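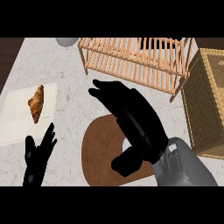 4. Setting up and running the placement comparison

Read this section before you quote a number from the simulator to anyone. The rendered rooms look good, and that is a large part of the trouble. A pick that works on a drawn marble floor is a result about a drawn marble floor until you have shown something more.

The procedure below replaces the one in the first Clundcombe notes, which let the operator choose the scoring rule after the runs were finished. Results scored the old way should not be mixed with results scored this way, even where the task names match.

4.1 What the method claims

The Ellura method claims that a two-handed policy trained on varied household layouts will pick up a small item in a layout it has not met, without extra training. The headline result comes from 3,000 simulated episodes, of which 1,406 were scored as successes. That is a little under half. The summary sheet calls this "strong transfer". We would call it a starting point, and the steps below are meant to find out which way the number moves when the test is made fair.

4.2 Before you start

1. Load the scene set and check that the layout list is the held-out one. The two lists have similar names and the loader will accept either without complaint.

2. Fix the physics settings and write them in the run sheet. Do not change the friction values after the first episode. If you must change them, start again from zero.

3. Set the starting pose of both arms from the pose file. Do not drag the arms into place by hand in the viewer. Poses set by hand tend to drift towards the target, and the operator rarely notices doing it.

4. Choose the target item and enter it in the task field. In the croissant task the item starts on the off-white mat, with the crib and the wicker hamper left in the room as obstacles.

5. Turn on contact logging for both hands, including the one you don't expect to be used.

Note: The view in the window is for your own checking. The scorer reads object positions from the simulator state and takes nothing from the rendered picture. If a run looks like a success on screen and the log disagrees, keep the log's verdict and flag the episode for review.

4.3 Running the comparison

1. Run the trained policy on the full held-out list.

2. Run the scripted baseline on the same list, in the same order, with the same random seeds. The first report had no baseline at all, so we cannot say whether the policy beat a plain reach-and-close routine.

3. Run the policy again with the furniture removed and the target left where it was. If the score hardly changes, the claim about coping with clutter has very little behind it.

4. Run the policy once more with the target swapped for a plain block of similar size. A pastry model with many ridges gives the fingers plenty to catch on, and its collision shape may be kinder than the real thing would be.

5. Save all four logs before opening any of them.

Caution: Do not stop a batch early because it is going well. Do not stop it early because it is going badly either. Both have happened.

4.4 Scoring

An episode counts as a success only if the item leaves the supporting surface, stays clear of it for 3 seconds, and no furniture has been struck on the way. The earlier rule dropped the last condition. When Brândușa Chiriac went back through the original logs on 9/13/18, she found 115 of the counted successes had included a hard knock against the furniture. A robot that shoves a crib to reach its target has not done the task in any sense a householder would accept.

Score each episode with the script supplied. Hand scoring is allowed only for flagged episodes, and the person doing it must not know which condition the episode came from.

Note: Two-handed contact is recorded separately. The method is described as two-handed throughout, yet the report never says how often the second hand touched anything. Fill in this column even if it is mostly noughts.

4.5 Known problems

Fingers passing through the item. This shows in the contact log as a force that jumps to a very large value and back. Mark the episode invalid and do not rerun it with a new seed.

Item resting on the back of the hand. The scorer will pass this as a lift. Flag it.

Scores differing between machines. Check the Hellodum library version first. Ruxandra Coman traced one such gap to a changed default time step, which moved the score by more than the effect being argued over.

4.6 Reporting

Give all four scores together, with the number of invalid episodes beside each. Do not give a percentage alone. State that the work was done in simulation in the first sentence, not in a footnote.

Nothing in this section tests a physical robot. The Fröhlich bench trials are covered in section 6, and until they are complete, leave the words "in the home" out of any title.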